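Before the Second Bell

Zulema Mansilla packed the small bag three times that evening, and each time she took out the slippers.
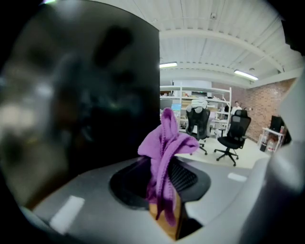 "He will need them," said her mother from the kitchen.

"It is 2 nights, Mamá. He will be in bed."

Her son Dario was 6, and in the morning a doctor at the Marnari clinic would take out his tonsils. He had been told this in October, and since then he had told everyone else: the bus driver, the dentist, the woman who sold bread. Now he sat on the floor and was quiet.

At seven the telephone rang. It was the night nurse, Thắng Phùng, who had a slow and kind voice.

"No food after midnight," he said. "Water until five. Does he have a loose tooth?"

Zulema covered the phone. "Do you have a loose tooth?"

Dario put a finger in his mouth and thought for a long time. "One," he said. "But I want to keep it."

"One," she told the nurse. "He wants to keep it."

"Then I will write that down also," said Thắng Phùng, and she heard the pen.

After the call she sat beside her son. The heating made its knocking sound. She had prepared many sentences for this moment – she had even practiced them in the elevator – but he spoke first.

"When I sleep there, who is awake?"

"The doctor. And a nurse. And me, in the corridor."

"All the time?"

"All the time."

He looked at the bag. Then he went to the door, brought back his slippers, and put them inside, on top of the pajamas.

"They are for you," he said. "For the corridor."

Her mother turned off the kitchen light and said nothing.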